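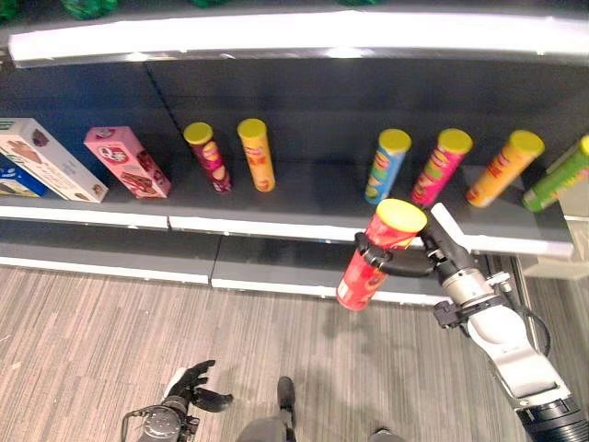

Photo: Bindu Thevar / Grerno

4. Setting up shelf labels

This section covers pairing Urar labels with the base station and giving each one a product. Complete section 3 first — labels cannot be paired until the base station shows a steady light.

4.1 Pairing a label

1. Pull the plastic tab from the back of the label.
2. Hold the label next to the base station and press the pairing button for 2 seconds.
3. Wait for the label number to show on the display.
4. Clip the label to the shelf edge, bottom lip first, then press the top until it clicks.

Note: One base station supports up to 750 labels. Larger shops need a second station on its own channel (see section 7).

4.2 Linking a product

1. Open Products in the Quintana software and choose Link.
2. Scan the barcode on the label, then the barcode on the product.
3. Check the name and price on the screen and press Save.

The new price appears at the next refresh. To send it straight away, choose Refresh now.

If error 122 appears, the label is already linked to another product. Choose Unlink and repeat from step 2.

Caution: Do not clip labels to chiller or freezer shelves. Cold-store labels are sold separately and have a blue back.

Caution: Do not use spray cleaner on the display. Wipe it with a dry cloth.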